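Search this book Search Go

Chapter 4
Reading a site before drawing

Before an architect draws the first line, the site has already decided many things. It has a slope, a wind, a noisy side and a quiet side. Students often want to begin with the shape of the building, and they look at the ground only afterwards. In this chapter we go in the other order.

We will follow one small project through all the sections, the public library at Moltside. The plot measures 1,599 square metres and it falls towards the river. The office Oravec received the commission in May, with a brief which asked for 500 square metres of floor area, a reading room with north light and 41 places for bicycles. Nothing was said in the brief about the slope.

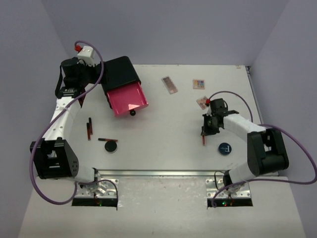

The first visit to the plot was short, and the architects took only a notebook and a long tape. They walked along the boundary twice, once in each direction, and wrote down where the ground became soft. On the second visit they made sections at a scale of 1 to 100, and these sections changed the project. The entrance, which everybody had expected on the street, moved to the upper corner — there one can come in without any step.

Section 4.1 explains how to measure a slope with simple tools. Section 4.2 is about sun and shadow, and it uses the courtyard houses of Grota for comparison. In Section 4.3 we return to Moltside and draw the first plan. Readers who have no experience with contour lines should do the exercises at the end of Chapter 3 before they continue.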